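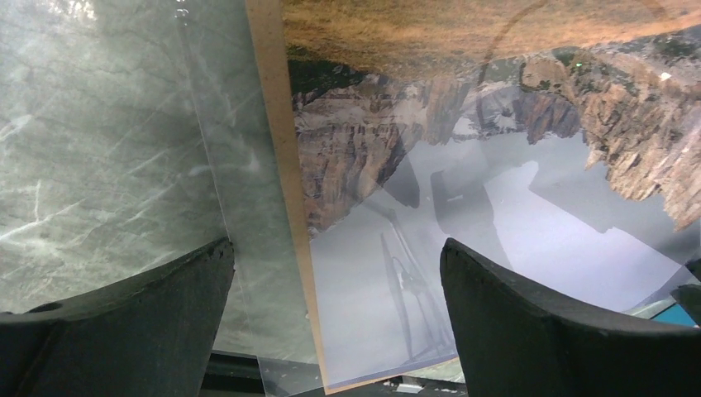

Jeltley Workshop Relists Framing Stock After Shelf Count

Thursday, May 17, 2018

The Jeltley picture framing workshop has finished a count of its flat stock and will reopen its materials counter on a new schedule, workshop manager Consuelo Condori said. The count covered 1,349 items, including printed pictures, clear acrylic sheet, backing panels and cut strip. Of these, 648 were relisted under a different size or material code.

Most of the errors were in the sheet goods. Acrylic had been stored upright in the same bays as decorative panels and finished prints, and the old labels gave the bay number but no sheet size. Clear sheet standing in front of a patterned panel is easy to miss when a bay is checked from one side, Condori said. Each sheet now carries a paper tag on its upper corner with length, width and thickness.

Marble-patterned panels, including the gray-green with white veining, have moved from the backing list to the decorative list. The price per panel is unchanged.

Large landscape prints remain in stock. Glossy prints, among them a view of rocky cliffs with a dry grass slope, are entered separately from matte. Prints may be racked either way up. The stock code is written on the back, and staff have been told to read it there before a print is pulled for an order.

Kai-wen Shek, who ran the count with Josphat Shemweta, said tan edge strip was the slowest category. Offcuts shorter than 20 inches were taken off the list and will be sold by the bundle. Longer pieces are listed singly.

Orders placed in April were filled from the old list. Customers who received the wrong sheet size can exchange it at the counter with the order slip, provided the protective film is still on. Cut pieces cannot be exchanged.

The counter will be open three days a week, Tuesday through Thursday. Requests for custom cutting go to Eusebio Restrepo at the back desk.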